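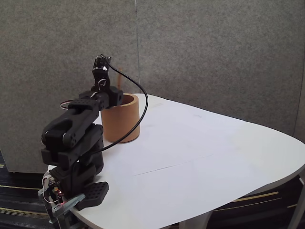
How often does a small tabletop arm need to have its joints checked? In our cell we check them every 400 cycles, and again whenever the arm has been moved to another table.

3.2 Mounting and upkeep of the arm

The cell at Trestumcombe was set up by the second author and has been kept running with ordinary hand tools. Figure 2 shows the arm at its station. It is built from black plastic links and servo housings and is held to the rim of the table by a gray metal clamp bracket. A small circuit board sits beside the bracket at the base. The work object is an open cup with a thin wooden stick standing in it.

Figure 2. The arm clamped to the edge of the white table, with the cup and stick at its side. The long black cable from the gripper swings out past the cup and returns in front of it.

Clamping. We tighten the bracket by hand and then give it a quarter turn with a wrench. A clamp that is too loose lets the base rock when the arm reaches out, and the error at the gripper is much larger than the movement at the base. After clamping, one person pushes the shoulder sideways with the power off while another watches the bracket. If it shifts, the clamp is taken off, the rim is wiped clean, and the step is done over.

Cable. The gripper cable was the most common cause of stopped runs. If it is tied close to the links it pulls on the wrist at the end of the reach. If it is left with too much slack it can catch the cup. We settled on one wide loop and set its length with the arm at full stretch. The loop is checked by moving the arm slowly through its whole range before the first run of the day. Connectors at the servos are pressed in by hand at the same time.

Joints. Wear was logged over 3,000 cycles. At each check the operator holds the link on either side of a joint and feels for play. Screws that have backed out are removed, cleaned, and put back with a small drop of thread locker suited to plastic. A servo that still has play after this is swapped for a spare. A swap takes around 10 minutes, not counting calibration.

Calibration. After a servo swap the arm is moved to its rest pose against a printed jig and the joint offsets are stored again in Arkasell, the control program used throughout this work. The old offsets are kept in a dated file. The current set was stored on 2024-10-20, after the shoulder servo was replaced. We then run the pick task at low speed and compare the end position with the jig mark before returning to normal speed. All entries in the service log were made by C. Collet and checked by P. Collet.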